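Tabletop & Serviceware | Product News

20 February 2019
By the Serviceware Desk

Konberg adds single-cup holder from Ondik to its meeting room range

Konberg has added a single-cup table holder made by Ondik to its list of supplies for meeting rooms, waiting areas and small cafeterias. The holder is meant for disposable paper cups of the 8-ounce size and is sold without cups. It replaces a molded tray that Konberg dropped from its catalog in September.

The holder has two parts, a round wooden base and a frame of thin black wire. The wire is bent into two loops that rise from the base on opposite sides of the cup and curve over at the top. The cup goes in from above. There is no lid, no clamp and no moving part.

Ondik lists the base at 100 mm across and the clear distance between the loops at 72 mm. The loops are tall enough to stand slightly above the rim of a standard cup of that size, so the holder can be picked up by the wire with the cup in it. Ondik does not recommend carrying a full cup any distance this way. The product sheet describes the loops as guides for the cup first and as handles second, and gives no rated load for lifting.

The first order covers 1245 holders. Most of them will go to the Konberg warehouse in Gruncombe for general sale. A smaller part is set aside for the Lapointe building in the same town, where Konberg supplies the meeting rooms on three floors under an existing contract.

Fit and cup size

Paper cups are tapered, and the size printed on a sleeve of cups refers to volume. Two cups sold under the same volume can differ in rim diameter, base diameter and height. Konberg tells buyers to measure the cup at its widest point below the rolled rim and compare that with the clear distance between the loops. A cup that is wider than the clear distance will spread the wire slightly and may lift off the base. A narrower cup will stand on the base in the normal way but can shift sideways before it meets the wire.

Single-wall cups are the intended use. Double-wall cups and cups with a ribbed outer layer are thicker at the same volume, and Konberg lists them as "check before ordering." Separate cardboard sleeves should come off before the cup goes in the holder. A sleeve tends to catch on the wire on the way down and slide up toward the rim.

Lids can be used. The top of each loop curves over close to the rim, and a lid with a wide skirt may touch it. In that case the lid should be fitted before the cup is placed, with the drinking opening turned away from the wire.

The holder is not suited to cone cups or to stemmed plastic cups. Ondik makes a separate stand for cone cups, which Konberg does not carry.

Stability

A paper cup on a bare table is light for its height, and it is at its least stable when nearly empty. The holder adds weight at the bottom and gives the cup a wider footprint. The wire limits how far the cup can lean inside the holder before the two begin to move as one piece.

Ondik states that the base should sit on a flat, level surface. It has no rubber feet. On smooth tabletops the holder will slide when pushed at the base, and the maker presents this as acceptable, on the view that a holder that slides is less likely to tip than one that grips. Buyers who want a fixed position can apply thin self-adhesive pads to the underside. Pads should be equal in thickness and set near the outer edge.

Tables made up of two panels need some attention. Where the panels meet with a small step, a base placed across the joint may rock. Konberg suggests placing the holder fully on one side of the seam. The same applies to table covers that have been laid in two sheets with an overlap.

Table layout

For shared tables, Konberg gives a simple layout in the notes that ship with each carton. The holder stands near the middle of the table or in front of the seat it serves. Spare cups are set down rim up, with enough space between them that one can be picked up without touching the next. Cups should be kept back from the front edge.

Spare cups can also be kept nested, rim down, on a clean napkin or in a dispenser. The notes recommend this for rooms that are set up well ahead of use, since an open cup collects dust. Rim-up placement is recommended only when the table is set shortly before people arrive.

In the Lapointe building, one holder will be supplied for each seat in the smaller rooms. The large room on the ground floor will keep its present arrangement of mugs and saucers. Table surfaces there are light in color, and Konberg says that the brown base was preferred over a black version for that contract because it was easier to pick out when the rooms were being cleared. The black version has not been ordered for stock.

Cleaning and care

The base should be wiped with a damp cloth and dried straight away. It should not be soaked or put in a dishwasher. Standing water on the wood can raise the grain and leave a ring. If a ring does form, Ondik advises light rubbing along the grain with a fine pad, followed by a thin coat of food-safe oil. The base should be left overnight before it is used again.

The wire can be wiped with the same cloth. Sugar and milk collect where the wire meets the base, and a soft brush is useful there. Scouring powder will mark the black finish and should be avoided. If a loop has been bent out of line it can be pressed back by hand, a little at a time, with the base held flat on a table. Loops that have worked loose in the base should not be glued. Konberg will exchange these during the first year.

Holders can be stored side by side but not stacked. Stacking puts the weight of the upper base on the tops of the loops below and will push them out of line. Cartons are supplied with card dividers, which can be kept for storage.

Ordering

The holder is sold by the carton through the usual Konberg order desk, and single pieces are available from the counter in Gruncombe. Cartons ordered by account customers leave the warehouse with the regular weekly delivery. Delivery to new customers takes roughly 8 working days. Replacement bases and wire frames are not sold separately.

Konberg has not changed its cup list. The white-lined paper cups with a tan outer finish remain the standard item for meeting rooms, and plain white cups remain available on request. Customers who buy cups elsewhere can ask for one holder on loan to check the fit before placing an order.

Paper cups and wire cup holder on the table 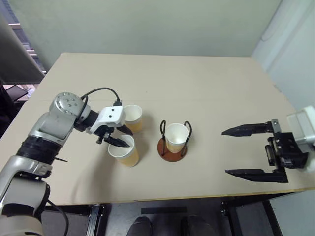

Holder at the center of the table with a cup in it, other cups to the left
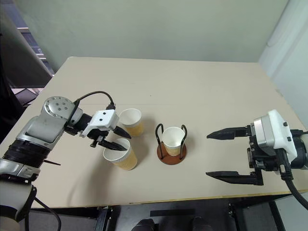 Light, flat surface with a thin straight seam

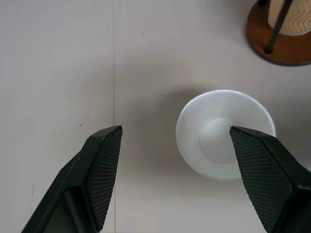

Supplies in Brief

Konberg has also revised its guidance on table covers. Covers laid in two pieces should meet edge to edge where possible, with the joint kept clear of the places where cups and holders will stand. The earlier guidance called for an overlap, and that wording will stay in printed copies of the catalog until the next edition.

Account customers in the Gruncombe delivery area can return unopened cartons of the discontinued molded tray for credit. Opened cartons are not accepted. The tray and the new holder use different cup spacing and should not be combined on one table plan.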